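## Clearing the Floor Near the Display Stand

This procedure applies to all Natine meeting rooms fitted with a mobile display. Before beginning, confirm that the screen is off.

1. Pick up plastic bottles first. Keep each bottle upright when lifting it – a loose cap may leak.

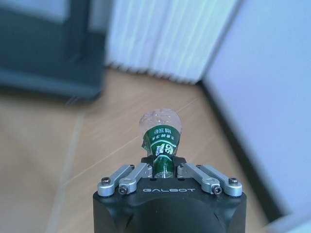
*Step 1. Small plastic bottle, held upright.*

2. Check the floor in front of the base plate for larger items, including trays and lids. Remove small objects before carrying these away.
3. Leave the hanging cable in place. Report damage to Jasper Kuipers. 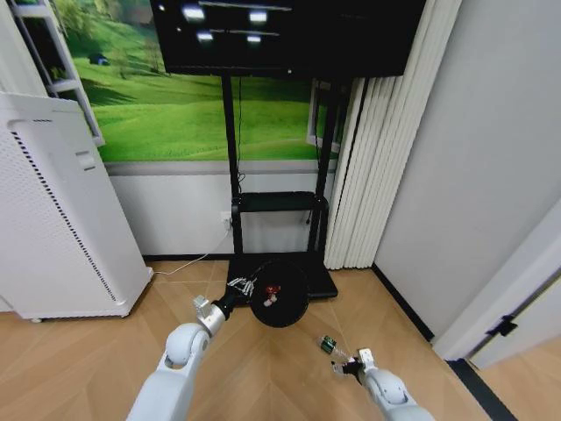 *Step 2. Display stand, with a bottle on its side on the floor.*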